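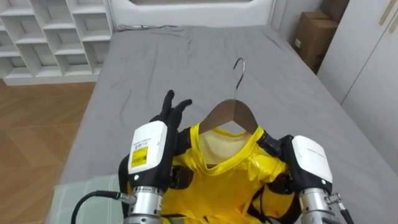

Hi all, September update on the good practice guide for home robots. We've now got 17 rules in draft, up from 13, and the hand section is finally in decent shape! Teodor Lis wanted it to cover idle hands too, and I'm glad he pushed. With one hand gripping the end of the hanger and the other held open beside it, we need wording for both, so rule 3 now says where a free hand may wait. 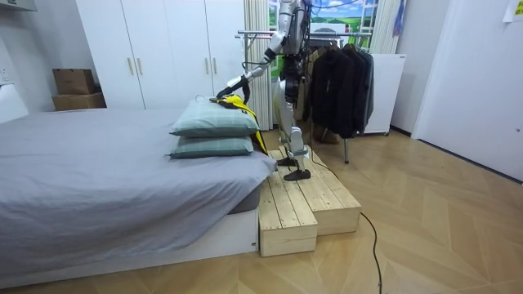 Footing took longer than I'd planned (sorry, Lomley folks, I know you were waiting on that chapter). The old text assumed a flat floor and a robot that stays put. Our robot stands on a two-level wooden platform right by the bed, with a black cable running over the edge and across the floor, so I've added a bit on step edges and another on cable routes. Moriarty is checking both against the Skestside house rules and should be done by Friday.

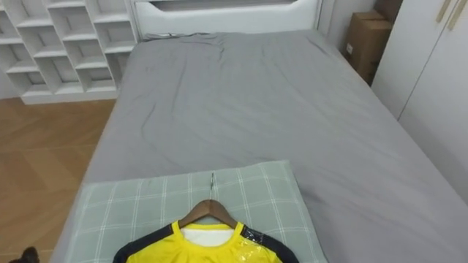 Money and what's next

We have 4,000 left in the Sandeck grant, all of it set aside for the outside review. I'd like to start that once the cable wording is agreed. Could you send me your preferred reviewer?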